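Search minutes and papers Go

Breden Workroom
Minutes of the April planning meeting, travel kit layout

Start: 2:10 p.m.
Chair: Cadi Gough
Also represented: Giraldo (supplies), Osmont (printing)

1. Previous minutes
Accepted with one correction. Item 5 should read "Kiltus shelf," not "Kiltus cabinet."

2. Kit contents
The chair went through the contents sheet, reference 2117. The baseball cap stays on the sheet, in black. Toothpaste and the small stick tube stay as separate lines. Disposable underwear remains in its sealed pack. Giraldo asked whether the soft packets could be listed under one line. Agreed that each packet keeps its own line until the sheet is next revised.

3. Budget
Spending to date on kit items is $210. Giraldo will send the outstanding invoice before the end of April. No further purchases were approved.

4. Table layout
The felt-covered table was accepted as the layout surface. Labels are to face the packer wherever the item allows it. Small items go to the right of the cap, and the underwear pack goes at the front. The chair noted that the cap takes up more room than any other item and should be placed first.
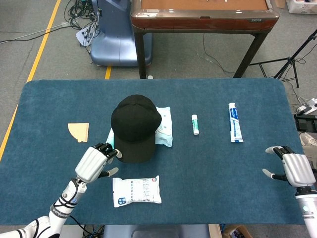
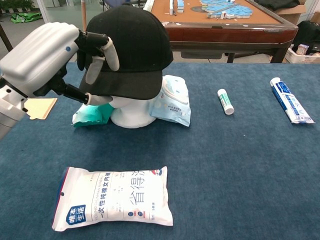
Cap, toothpaste tube, stick tube and underwear pack on the table.

Question from Osmont: Which item goes into the bag last?
Answer from the chair: The cap. It goes on top of the flat packs with the crown up, and the bag is closed over it without pressing down.

5. Contents cards
Osmont presented two drafts of the printed card. The shorter draft was preferred. Item names are to be given in full, with no abbreviations, and the order on the card is to match the contents sheet. Osmont will print 41 cards in the first run. The reference number goes in the lower right corner. A request for a colored border was declined on cost.

6. Storage
Finished kits will go on the Kiltus shelf, lower level. Loose stock stays in the supply closet. Toothpaste is to be stored apart from the underwear packs. The closet key was reported stiff; Giraldo will bring a replacement lock cylinder.

7. Actions
Gough: revise layout note, send to Giraldo and Osmont.
Giraldo: invoice, lock cylinder.
Osmont: first run of cards, proof to the chair before printing.

8. Other business
The packing sequence for the smaller bag was held over to the next meeting. The date will be set by email.

Closed: 3:25 p.m.

Last updated: April
Contact Breden Workroom | Copyright Breden | Back to top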